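Why I gave up on the big grocery shop

For years I did one enormous shop a week. You know the kind — the long list on the back of an envelope, the cart with the bad wheel, the trunk so full you end up with a watermelon riding in the passenger seat. I was proud of it! My mother shopped that way and her mother probably would have too if she'd had a trunk.

Then in September the car went in for a new clutch and stayed there for 17 days (don't ask), and I had to walk to the little market on the corner of Genatwood like some kind of European. I complained the whole first week. By the second I'd started to like it, and now the car is back and I'm still walking.

So what changed? Mostly I stopped throwing food out. I used to buy cilantro with great hopes and find it a week later as a sort of soup in the bottom of the drawer. Now I buy it at five o'clock and it's in the pan by six. Same with mushrooms, same with those bags of spinach that go from fine to swamp overnight. I eat what I feel like eating that evening, and what I felt like on the weekend has nothing to do with it.

I did keep my receipts for one month, because my sister was sure I was being robbed. The total was $386 for the two of us. The month before, with the big shop plus all the "quick trips" I never counted as shopping, was $51 more. The corner market charges more for nearly everything, I'll give her that. Rice is silly there. Laundry soap is worse. I still get the heavy and boring stuff in one go every month or two, and I keep a shelf in the hall closet for it.

The other thing is the bag. I carry one canvas bag, and when it's full I'm done. No more three-for-two on salad dressing. I have put back an entire cabbage because of that bag, and I went home and had noodles and was perfectly happy.
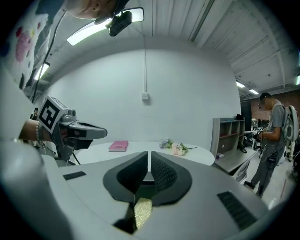
Adaeze Obi wrote to me after my last post to say that all this is fine for two people but she'd like to see me try it with three teenagers, who can get through a gallon of milk before she has her coat off. She does the big shop, freezes half the bread, and plans four dinners and leaves the rest to fate.

Fair enough! I don't have an answer for the milk. I do like the four dinners idea, though, and I've stolen it in a smaller size: two dinners planned, the rest decided somewhere between my front door and the vegetable bins. Last night that got us leeks and eggs on toast, with the end of a jar of mustard I'd forgotten I owned.

If anybody has a good use for half a can of coconut milk, please leave it in the comments. I've got one in the fridge right now and I keep moving it from shelf to shelf.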